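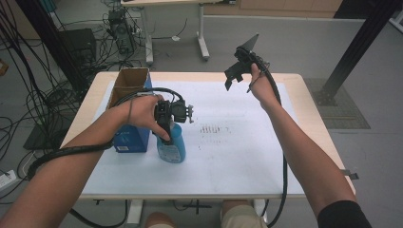 I'm Glenys Penrose and I run Irkura, a small sewing school and mending room above the bakery in Flanville. I started it after years of taking up other people's hems at my kitchen bench, usually with dinner going cold behind me. If you're the sort who likes to know what you're walking into, you'll be working at a big shared table, where you can spread out, lean your forearms on it and change your mind as often as you like. I still do my own drafting that way and I doubt I'll ever stop!

I learned to sew from my nan, who thought patterns were for people with money. She'd lay an old school tunic on the floor, chalk around it, add a bit for growing and start cutting. I was horrified when I got to trade college and found out about grainlines (I'd been ignoring them for most of my childhood, and it explained a lot about my skirts). These days I teach somewhere between the two. You'll learn the proper way to do a zip, and you'll also learn what to do when the zip's in crooked and the wedding's on Saturday.

We run two beginner courses each term, one in the daytime and one in the evening. The evening one fills up first, so get in early if you work. You'll make a drawstring bag, then pyjama pants, then a simple shirt if you've still got the puff for it. Bring your own machine if you have one, even if it's been in the garage since your mum gave it to you. I like meeting old machines. Otherwise you can use one of ours, and please don't touch the tension dial on the green one.

The mending room is open to anyone, course or no course. Bring up to two garments and we'll sit down and sort them out together – you do the stitching, I do the pointing. Jeans are welcome. Wetsuits are not, after a very long afternoon I won't go into.

Most of our fabric is offcuts from Suwannarat, the curtain makers down the road, who were chucking out beautiful linen before I started turning up at their back door with a trolley. It's sold by weight from the shelves on the landing. Thread and needles are in the drawers underneath, and there's a button tin you can rummage through for nothing.

To find us, come up the side stairs off Hedar Lane, next to the bakery bins. There are a lot of stairs, so if they're a worry, ring the bell at the bottom and I'll come down and we can work in the bakery courtyard when the weather's decent. Parking's easiest behind the library. The kettle's on the left as you come in, and the good biscuits are in the tin marked bobbins.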